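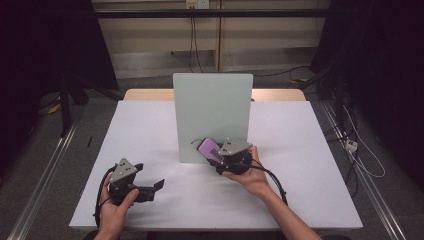
Última modificación: 7 de mayo de 2025

Adherencia de pinturas al agua sobre tableros de fibra con distinto acondicionamiento previo
Informe de proyecto - Taller de Materiales II

1. Objeto

El trabajo compara la adherencia de una pintura acrílica al agua de color verde claro aplicada sobre tableros de fibra de densidad media. La variable estudiada es la preparación del soporte. Se mantuvieron constantes el espesor nominal del tablero, el número de manos y el tiempo de secado entre ellas.

El interés práctico del ensayo procede del encargo de Mac Carthaigh, que fabrica mobiliario auxiliar para aulas y había registrado desprendimientos en los cantos de las piezas.

2. Materiales

Tablero de fibra cortado en probetas rectangulares, suministrado por Plullton. Imprimación acrílica Humard, serie 806. Pintura de acabado satinada del mismo fabricante. Lija de grano 120 y 240. Cinta adhesiva para ensayo de corte por enrejado y cuchilla de seis filos.

Las probetas se almacenaron en el laboratorio de Clirnport antes del pintado. La humedad relativa no se controló, solo se anotó al inicio de cada sesión.

3. Procedimiento

Se prepararon 20 probetas, repartidas en cuatro grupos de cinco:

Grupo A: sin lijado ni imprimación.
Grupo B: lijado con grano 120, sin imprimación.
Grupo C: lijado con grano 240 e imprimación.
Grupo D: imprimación sobre superficie sin lijar.

La pintura se aplicó a rodillo en dos manos. El acabado curó durante 15 días con las probetas en posición vertical, separadas entre sí para que el aire circulara por ambas caras. Después se practicó el corte por enrejado en tres zonas de cada cara y en un canto, se colocó la cinta y se retiró con un ángulo de 60 grados. La clasificación sigue la escala habitual de 0 a 5, donde 0 corresponde a bordes de corte intactos.

4. Resultados

Valor mediano en cara / valor mediano en canto
Grupo A: 2 / 4
Grupo B: 1 / 3
Grupo C: 0 / 1
Grupo D: 1 / 2

En el grupo A, una probeta perdió el 35 % de la superficie cuadriculada del canto. En el grupo C no se observó desprendimiento en ninguna cara.

5. Discusión

La diferencia entre cara y canto aparece en los cuatro grupos. El canto de la fibra presenta una estructura abierta que absorbe el ligante de la primera mano y deja una película pobre en superficie. La imprimación reduce el efecto pero no lo elimina, ni siquiera con lijado previo.

El grupo B mejora al A en un punto tanto en cara como en canto. Con cinco probetas por grupo este resultado debe tomarse con reserva - la escala es ordinal y la lectura depende en parte del observador. El diseño tampoco permite separar el efecto del grano del lijado, puesto que B y C difieren además en la imprimación.

6. Trabajo pendiente

Queda por ensayar una segunda mano de imprimación aplicada solo en cantos, con lijado intermedio. La serie está prevista para octubre, con registro continuo de humedad. También se medirá el espesor de película seca, dato que falta en este informe por no disponer de un medidor apto para sustratos no metálicos.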